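Helavow Introduces Sloped-Wall Steel Bin Line and Refinishing Service for Returns Rooms

Tue 6 March

Helavow, a supplier of storage and handling equipment for warehouses and repair shops, today announced the Prolteo line of open-topped metal bins, together with a refinishing service for bins already in use. Both are available to order now through the company's regional depots and through its distribution partner, Gunawan.

The Prolteo line is intended for rooms where mixed single items are sorted by hand or by machine: returned footwear, small household goods, boxed parts and similar stock. Each bin is a single-compartment container with four inward-sloping walls and a flat floor. The slope moves items toward the middle of the floor, where they can be reached without contact with the upper edge. Two drain holes in the floor allow the bin to be washed in place and left to dry on a bench or rack.

Prolteo bins are supplied in three depths. All share one footprint, so that a shallow bin can replace a deep one on the same bench without moving the locating strips. The standard model is rated for a static load of up to 56 kg. Walls are powder coated in gray or blue-gray. The floor can be ordered coated or bare. Helavow recommends the bare floor for hard goods, which tend to chip a coated floor within the first months of use, and the coated floor for textiles and soft packaging.

Trial at the Drornano Returns Room

The line was developed during a trial at the Drornano returns center, where 25 bins were placed in daily service. The room had previously used plastic totes with vertical walls. Flat items settled against the tote walls and had to be tipped out to be sorted, and split corners were the main cause of replacement.

During the trial, 2,058 items were logged through the bins under controlled conditions, with a further period of unlogged daily work. Of the logged items, 443 were footwear. Shoes were selected as a separate category on account of their shape: a single shoe placed on its side in a vertical-walled tote often came to rest with the sole flat against the wall. In the sloped bins, most single shoes came to rest on the floor or against the lower part of a slope.

Benches at the Drornano site were fitted with wooden tops at the request of the site. Wood reduces noise when a metal bin is set down and limits scratching on the underside. Helavow supplies locating strips for wooden and steel tops. Strips for wooden tops are fixed with screws; strips for steel tops are fixed with adhesive pads and should be checked every month.

Coating Wear and Refinishing

Wear was recorded by wall and by floor area. The upper part of each slope showed the earliest loss of coating, followed by the fold where the slope meets the floor. Floor scratches were widespread but were not found to affect use.
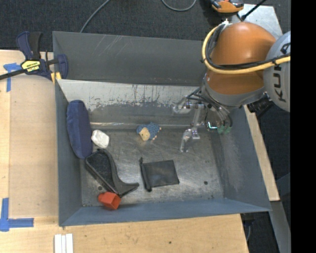
Refinishing is offered for any metal bin with sloped walls, including bins from other makers. Bins are graded on receipt as light, medium or heavy wear. Light wear covers surface scratches such as the pale diagonal marks on a dark gray back wall. Chipped and streaky paint with brownish marks along the top of an inner slope is graded as medium or heavy, depending on the condition of the metal after stripping. A scratched, mottled bare floor does not raise the grade, and existing round holes in the floor are left open unless the customer asks for them to be plugged. Scuffed patches on side walls are sanded and recoated as part of every grade.

The refinishing process consists of washing, stripping, inspection of folds and corners, priming and powder coating. Bins with cracks along a fold are returned unrefinished with a written report, and no coating charge is made. Customers may request the original color or either of the two Prolteo colors. Small variations in shade between new and refinished bins should be expected.

Availability

Prolteo bins ship in packs of four, nested, with paper sheets between the walls. Single bins can be ordered as replacements. Locating strips, drain plugs and label holders are sold separately. Refinishing orders are accepted in any quantity and are collected on the regular Gunawan delivery route. Loan bins can be reserved for the period of refinishing, subject to stock.

Data sheets, load tables and the coating care guide are available from Helavow on request.

About Helavow

Helavow makes and distributes bins, benches and racking for sorting rooms, stockrooms and repair shops.

Press contact: Helavow Press Office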